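Moving the school memory archive off the old drive

The class 6 leavers' archive at Pralavstead has lived on one external drive since the school stopped printing its yearbook. I took it over in October, mostly because I had complained about the file names. The total was 3957 files, and a fair share of them were called "scan" followed by a number.

The archive has two uses. Parents ask for ceremony programs and choir recordings, and the office needs the prize lists when the honor board in the Grondavgate hall gets repainted. Neither group wants to browse. They want a year and an event, so that is how the folders are now arranged: year first, then event, then type of file. Programs and prize lists are PDFs. Recordings stay in whatever format they came in, with an MP3 copy next to them.

For scanning I settled on 300 dpi in color for anything with a signature or a crest, and gray for the rest. Higher settings made the files much larger and I could not see a difference on screen or on paper. The old programs are stapled through the fold. I take the staples out with a flat blade, scan the sheets flat, and put the pages back in order in software. The paper goes into a sleeve afterward and the staples go in the trash.
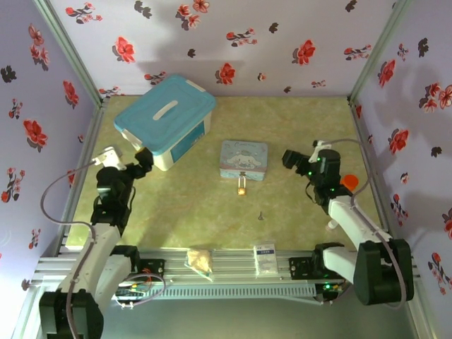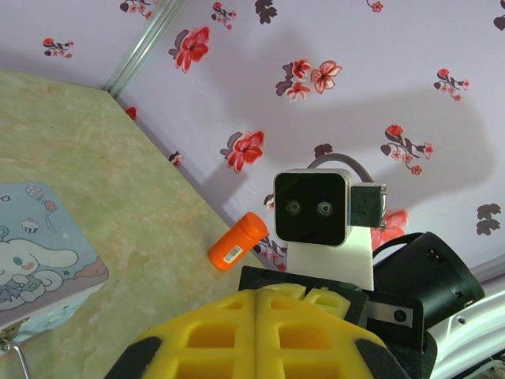

Naming took longer than scanning. The first scheme had the event in full, which broke on the older office computer when the path got too long. The second uses a four-digit year, a short event code and a page number. The codes are in a text file at the top of the archive. There is one for prize day, one for the winter concert, one for the Wandwood walk, and so on. Wandwood has two codes, as the walk was held in both spring and fall for several years and the programs do not always say which. Where I could not tell, the file has a "u" at the end.

Duplicates were easier. I ran a checksum over the whole drive and removed exact matches only. Near matches stayed – two scans of the same prize list can differ by a handwritten correction, and the correction is usually the part somebody wants.

The copy now sits in 2 places, the office machine and a small network drive we call Wan, after the label that was already on it. I opened 100 files at random after the transfer and compared them with the originals. All of them matched.

Still to do: the cassette recordings of the junior choir, and the sports day results, which are in a ring binder and written in pencil. I will try the scanner's contrast setting on the pencil pages first.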